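Toy library sorter wanted, Sinden

Grorby Toy Library lends out 1,798 toys, and most of them come home in the wrong container. We need a patient soul for 6 hours a week to put rings, bricks and stray farm animals back in their wicker baskets — a tolerance for orange helps.
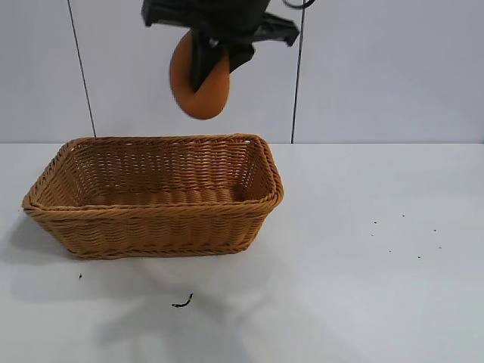

How to apply

Send two paragraphs to the Malik Road desk by June 30, 2025. Tell us how you would file a lone jigsaw piece. Tea provided, biscuits contested.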